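From: jellwood-list member
Date: Tuesday, December 6, 2022
Subject: Re: [Jellwood] Cleaning up old seed trays before January

On the Jellwood list, someone wrote:
> I have 28 plastic seed trays left from last spring and they are
> filthy. Do you all bleach yours or just rinse and hope? Also,
> has anyone tried the Zokach onions from the Trirninholm swap?

I bleach mine, but only the ones that held something sick. The rest get a squirt of dish soap, a good going over with an old toothbrush and a day on the porch rail (weather permitting, and it hasn't been!). I lost almost 100 tomato seedlings to damping off a couple of years back and I've been a bit of a fanatic ever since.

Yes to the Zokach onions! I sowed mine in January last time, in a cold back bedroom with one shop light, and they were the best onions I've ever pulled. Slow to come up though, so don't give up on them and dump the tray like I nearly did. 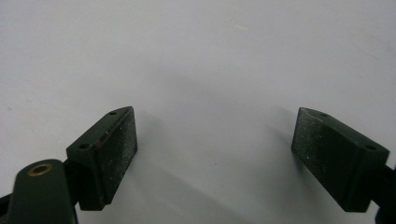
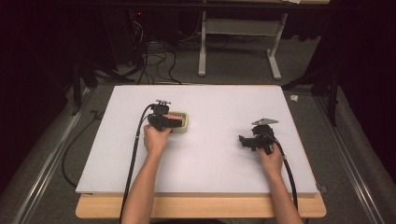

As for where to do your sowing, please get yourself a proper surface before you start. I did it on the kitchen counter for 11 years and was still finding potting mix in the silverware drawer at Easter. Any big flat board will do, and I like white, like the one lying on the wooden table in the second photo, because onion seed is black and you can see every single one you drop. Then you just tip the strays back into the packet and wipe it down.

One more thing, the packet for the Đàm peppers says to soak them overnight. I skipped that last time and got a sad little row of three, so this winter I'm soaking. Does anybody know if they want bottom heat too? My heat mat only fits one tray and the eggplants have already called dibs.

I've got extra Zokach seed if you want some, just write me off list with your address. It's an envelope and a stamp, no need to send anything back.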